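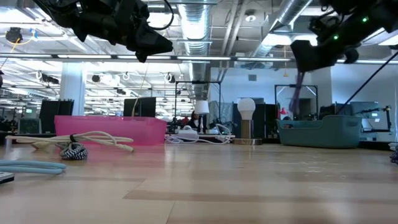 The left arm stopped responding in the middle of a run last month, and it took me most of two weeks to find out why. I'm writing it down because the cause was dull and the search was long, and I would like the next person with the same symptoms to get there faster.

The job is cable sorting. Two arms, two grippers, a table with cables on it, and bins. The arms pick up one bundle at a time and put it where it belongs. We run it in batches of 300 picks. It's slow and most of what I learn comes from the misses.

The first failure looked like this. The left gripper closed on a coil, lifted it, and stopped. The arm held its position. The software said the gripper was closing at its normal speed. The gripper wasn't moving. After a few seconds the controller gave up with a timeout and dropped both arms into a protective stop. I cleared the fault, restarted, and it ran fine for the rest of the afternoon.

It did it again the next morning, then not at all for three days, then twice in an hour.

I started with the code, which was a mistake. I had changed the grasp planner the week before, so I assumed I had broken something. I rolled the change back and the fault still came. I put the change in again and wrote a logger that saved every message going to and from both grippers. The log for one batch came to more than 4000 lines, and I read a lot of them. What I found was a gap. The left gripper would answer normally, then send nothing, then come back reporting that it had just been powered on.

So it was losing power. That ruled out the planner.

I swapped the power supply next. No change. I swapped the left and right control boxes (we use the Brokano ones, which are fine and have never given me trouble). The fault stayed on the left. That left the gripper or the cable. We had one spare gripper, a Higuchi, so I mounted that and ran a full batch without a stop. I wrote "bad gripper" in the notebook and went home.

The spare failed the following day at pick 13.

By then it had to be the cable, and I had already looked at the cable more than once. It passed a continuity check with a meter. The outside had no nicks and the connectors were tight. What I had not done was check it while bending it. I took it off the arm, clipped the meter on, and flexed it a few inches at a time. Just behind the connector, where it leaves the wrist, the reading dropped out whenever I bent it one way and came back when I let go. I cut the jacket open there and found the power conductor broken all the way through. The two ends were touching whenever the cable was straight.

The reason it was intermittent is that the wrist only turns that far for certain grasps. Coils lying flat near the edge of the table make the arm roll over almost to its limit, and that is where the cable got pulled tight. Put the coils in the middle and it would run all day. My clean batch with the spare gripper happened to have most of the cables in the middle.

The replacement is a Trendano cable rated for continuous flexing. The old one was ordinary cable meant to sit still behind a desk. I left a bigger service loop at the wrist, and I moved the first tie point farther back so the bend is spread over more length. I also put a limit on wrist roll in the planner. It costs us a few grasps we could have made before, and I can live with that.

There is a safety side to this that bothers me more than the lost time. When this gripper loses power it does not hold. It goes slack. We were lifting cables, so the worst case was a coil falling on the table. I have seen the same setup used with heavier things. A gripper that can let go at any moment is a different problem when there is a hand under it. I have added a check that stops both arms right away if either gripper goes silent, without waiting for the timeout. It doesn't keep the fingers closed, but it does keep the arms from going on as if they were.

Since the change we have done a little over 3000 picks with no power dropouts. We have had other stops. One was a loop that caught on the rim of a bin, and two were bad depth readings on the Vivau sensor. I know what caused those.

I've put wrist cables on the monthly check, with the meter on and the cable being bent. The right arm's cable is the same age as the one that broke and it still tests good, but I have a replacement on order for that one too.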